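4.2 How households sort small things

Much of the writing on household clutter begins with the big items – the couch nobody sits on, the treadmill in the spare room – and we began there too. It was only once we had read through the July diaries from Pederley that we saw how much of people's time and patience goes to small things: buttons, bottle lids, batteries, a child's blocks, the odd key that fits no lock in the house.

Of the 1,167 diary entries we kept, a good many describe what we have come to call a halfway place. It might be a bowl near the door, a drawer in the kitchen or a basket at the end of a desk. Things are put there on the understanding that they will be moved along later, and our diarists were very fond of these spots, even while they grumbled about them. One wrote that her bowl was "the only honest part of the house", and we have thought of that line often while writing this paper.

We had expected halfway places to fade as a home became more settled. In the Pederley homes they did the reverse. Families who had lived at the same address for 17 years or more tended to keep several, each with its own unwritten rules, and visitors were gently corrected when they used the wrong one. The Stedora diaries, which cover newer flats, show fewer of them and rather more arguments over where things belong.

Baskets deserve a special word. Diarists favoured them over boxes because an open top asks very little of a tired person at the end of the day, and the colour and feel of wicker seemed to make a pile look meant (Figure 3).

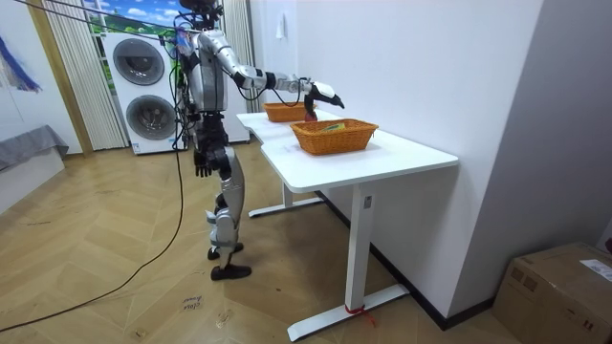
Figure 3. A small red object held over the rim of a wicker basket at the far end of a desk.

4.3 When the basket is full

Sooner or later every halfway place fills up, and our diarists met that moment in very different ways. Some tipped the lot onto a table and sorted it over a cup of tea. Others simply bought a second basket, and we take up their case in the next section.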